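Print this page | E-mail this release

Skomdale opens flower-handling set to outside labs

Artificial roses are the first subject in a new collection of hand-guided robot demonstrations.
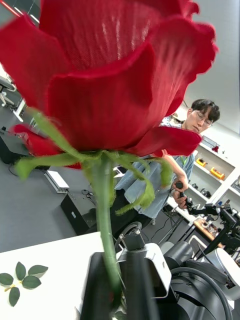
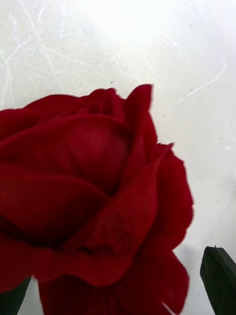
A red rose from the collection work, at close range in both views.

ULWOOD — Thursday, June 1, 2023

Skomdale has released the first part of Cabral, a collection of recorded examples for teaching robot arms to handle light, floppy objects. The release holds 146 demonstrations, all made by people working a leader arm by hand while a second arm copies the motion.

Each recording pairs the wrist camera's view with the joint positions of both arms. Operators pick up a stem, turn the bloom and set it down again. Failed grasps are kept and labelled as such — a learning system needs them as well.

Flowers were chosen for their behaviour in the gripper. Petals sag, catch on things and block the camera, and a stem gives very little to hold.

Recording began in February and was done by 4 operators at the Ulwood workshop. Reteck, the company's software partner, checked the files and wrote the loading tools.

The set is free for research use. Commercial licences are available on request. A second part, covering folded cloth, is planned for later this year.

Contact: Skomdale media desk, Ulwood | © 2023 Skomdale | Back to top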